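Haworth opens its doors for a day of trays and trackers 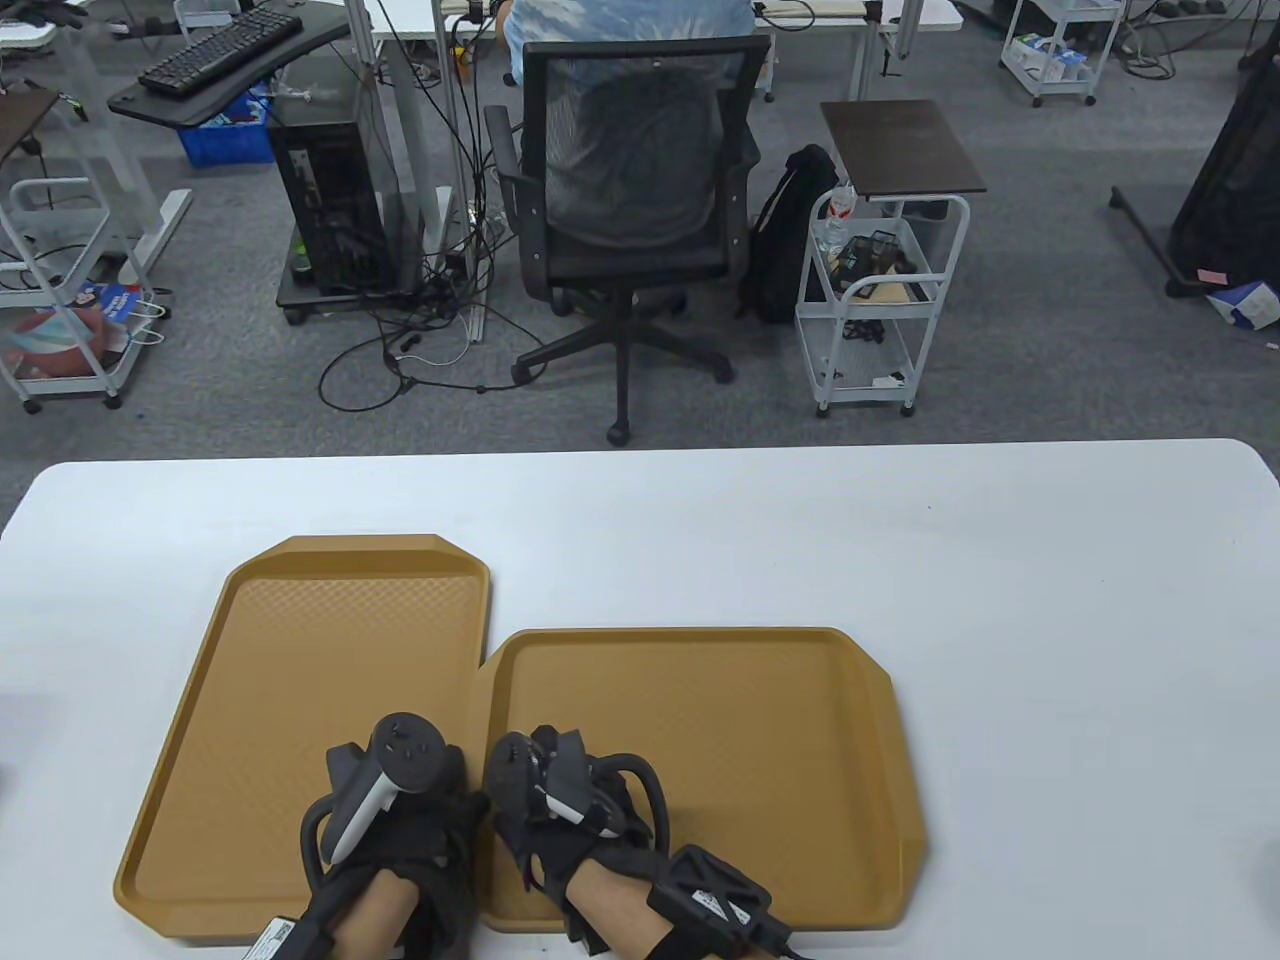 Gloved hands with controllers strapped on top, resting on two serving trays at the Haworth office.

Darren Bloxham does not give a speech when visitors come in. He points them to a white table and asks who wants to go first.

Bloxham runs the demonstrations for Astau, which rents the second floor of the Haworth building. The open day on 2026-02-01 drew 30 people, more than he had chairs for.

"Most of them expected a big machine behind glass," he said. "What we do all day is pick up trays and put them down again."

The work goes into a project called Brevetar, meant to teach robots to clear tables in cafeterias. An operator wears black fabric gloves with a controller mounted on the back of each hand, and the movements are recorded.

Bloxham said a new operator needs 4 sessions before the recordings are worth keeping. The group has kept 1486 so far.

"People grab too fast," he said. "They do it like they're at home. We ask them to slow down, and then they go too slow. It takes a while to get back to normal."

Trays are harder than cups, he said, as they slide over each other and the rim is easy to miss.

Asked when a robot might do the job in a real cafeteria, Bloxham would not name a year. The next step is a trial kitchen in February, where the group hopes to record another 300 runs.

"I'd like to see it carry one with soup on it," he said.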